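Lists > Covport Home & Kitchen Swap > Messages > May
Posted in May, 9:40 pm, by a list member in Fellance
6 replies | 2 shares

Re: cream plastic tray, what would you do with it?

Hello again everyone, and thank you for all the kind notes about my pantry shelves last month. I've been meaning to answer this one since breakfast, but the day ran away from me.

> I'm clearing out my aunt's kitchen on Machala Street and keep
> finding plastic things I can't name. One is a cream tray, wide and
> shallow, with a long straight handle like a little gutter. Is it a
> scoop? A spoon rest? Should I keep it or put it in the swap box?

Oh, please keep it, at least for a while! I have one of the same sort, molded plastic, a wide shallow basin with a raised rim that runs right down into the handle, and I'd be lost without it (well, I'd be cross, anyway). Mine came in a mixed box from the Florollow sale, 90 cents for the lot, and it lived in the back of a drawer for almost 2 years before I thought to use it.

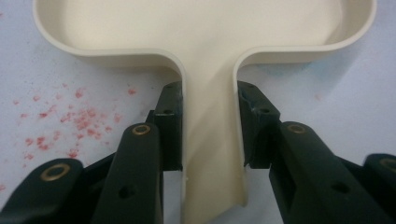 What won me over was dried beans. I spread a cupful out, pick through for stones, then tip the whole thing so they run down the channel into the jar. Lentils go nicely too. Rice is a bit of a gamble if you're in a hurry, and flour I wouldn't try again. Buttons and beads are lovely, if you have grandchildren who like to sort.

I can't tell you what it was sold as, I'm afraid. My sister swears by spoon rest, and we've agreed to stop discussing it at dinner.

For washing, warm soapy water and an old toothbrush along the inside of the rim, where the crumbs like to settle. I keep mine away from the stove, just to be safe.

If you do decide to let it go, I'd happily trade you a set of jar lids. I can pick up any evening after six.

Warmly, and good luck with the rest of those cupboards,
your neighbor in Fellance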